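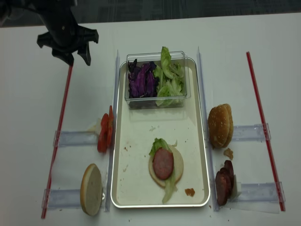 Do you need a separate tray for putting burgers together at home?

A large plate will do for one or two, but a flat tray with a rim is easier once you have several fillings out and want the crumbs kept in one place.

Print this page | E-mail this page

Malari rimmed tray and divided tub
Reviewed by Shu-fen Fu, 2021-05-14

I bought the Malari tray from Karagiannis in Platham for £20, with the two-part tub included. It has been in use in our kitchen since October, mostly for burgers and filled rolls, so this is a review after a fair amount of wear.

The tray is a rectangle with rounded corners, cream inside, with a silver metal rim. Mine weighs 528 g on the kitchen scales. It takes the tub at one end and leaves enough room at the other to build a burger with the lettuce hanging over the side. Two burgers side by side is a squeeze. If you regularly feed more than two people you will be working in batches, or you will want a second tray.

The rim is the best part of it. Shredded cabbage gets everywhere when I make these, and most of what I drop now stays on the tray. It also gives you something to hold when you carry it to the sink. The pale surface shows every crumb, which I like when I am cleaning and don't like when someone calls round.

The tub is clear plastic with two sections. I keep purple cabbage in one and torn lettuce in the other. It is shallow for leaves, and they stick up over the top unless you press them down. There was no lid with mine. The maker's leaflet gives the capacity as 600 ml, and I have not measured it. The divider is fixed, so you can't take it out to make one big section.

Tomato doesn't belong in the tub. It makes the lettuce limp within the hour. I keep the slices off to the side with the spare bun halves, stood on edge to save space.

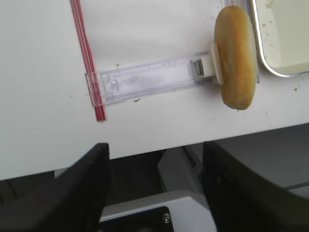

A roll on its edge at the end of the clear clip, near the corner of the tray.

Clips and straws are not part of the set, so don't expect them in the box.

Cleaning is simple. Warm water and a soft brush deal with the flat part. The place to watch is the join under the rim, where bits of meat and seed collect, and I go round it with a wooden skewer every couple of weeks. Mine has a few faint marks inside from beetroot that did not come out with bicarbonate of soda. The leaflet says the tray can go in the dishwasher. I did that nine times and then went back to washing by hand, as water was getting into the join and taking a day to dry.

Mahtab Tehrani, who has the Draltbridge tray in the same size, lent me hers for a weekend to compare. The Draltbridge has a deeper rim and stacks better. It is also heavier, and the tub that comes with it has three narrow sections that are awkward to get a hand into. For burgers I prefer the Malari. For carrying drinks outside I would take hers.

Good points: easy to wipe, sensible size for one cook, useful rim.
Bad points: marks easily, no lid for the tub, dirt under the rim.

I would buy the tray again at the same price. I would pay less for the tray alone and use a tub from the cupboard, if the shop sold it that way.

Print this page | E-mail this page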